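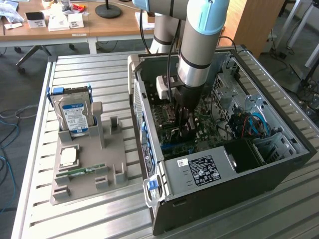
Roboterarm mit Greifer am geöffneten Desktop-Rechner; links die Halterung mit Festplatte, Prozessor und Speichermodul.

Volenthorpe erweitert Angebot: Montagezelle »Adus« ab Dezember als Mietpaket erhältlich

Die Firma Volenthorpe bietet ihre Montagezelle Adus künftig auch zur Miete an. Das Angebot richtet sich an Aufbereitungsbetriebe, Systemhäuser und Ausbildungsstätten, die wiederkehrende Arbeiten an Desktop-Rechnern automatisieren möchten, ohne eine eigene Anlage zu erwerben. Die Mindestlaufzeit beträgt 8 Wochen, die Miete 1.829 Euro je Woche zuzüglich Mehrwertsteuer. Anlieferung und Aufbau sind im Preis enthalten, ein Anschluss an vorhandene Förderstrecken wird gesondert berechnet.

Im Mietpaket enthalten sind der Roboterarm mit Greifer, ein Arbeitstisch mit Aluminiumprofilen sowie eine Teilehalterung aus Kunststoff, in der Festplatte, Prozessor und Speichermodul jeweils einen festen Platz haben. Das Gehäuse wird liegend bearbeitet, der Arm greift von oben in den Innenraum. Abweichende Halterungen fertigt Volenthorpe auf Anfrage; die Lieferzeit hierfür beträgt derzeit 21 Werktage.

Die Steuerung erfolgt über die Software Pană. Sie liegt nunmehr in einer überarbeiteten Fassung vor, in der sich Greifpositionen für mehrere Gehäusetypen getrennt speichern und zwischen Anlagen übertragen lassen. Bestandskunden mit gültigem Wartungsvertrag erhalten die neue Fassung ohne Aufpreis. Für Anlagen ohne Wartungsvertrag ist eine einmalige Freischaltung erforderlich — die Bedingungen sind der aktuellen Preisliste zu entnehmen.

Vor Vertragsabschluss können Interessenten eigene Geräte am Standort Skedelov erproben lassen. Ein Probelauf umfasst bis zu 100 Einsetzvorgänge an einem Gehäusetyp und wird mit einem schriftlichen Protokoll abgeschlossen. Die Rechner sind ohne Seitenabdeckung anzuliefern; Datenträger müssen zuvor gelöscht sein. Für Transportschäden wird keine Haftung übernommen.

Vorführungen finden jeweils am Donnerstag um 14 Uhr statt, eine Anmeldung über den Vertrieb ist erforderlich. Auf Wunsch wird dabei auch die Einrichtung eines neuen Gehäusetyps gezeigt. Die Teilnahme ist kostenfrei. Mietanfragen für das erste Quartal werden in der Reihenfolge ihres Eingangs bearbeitet.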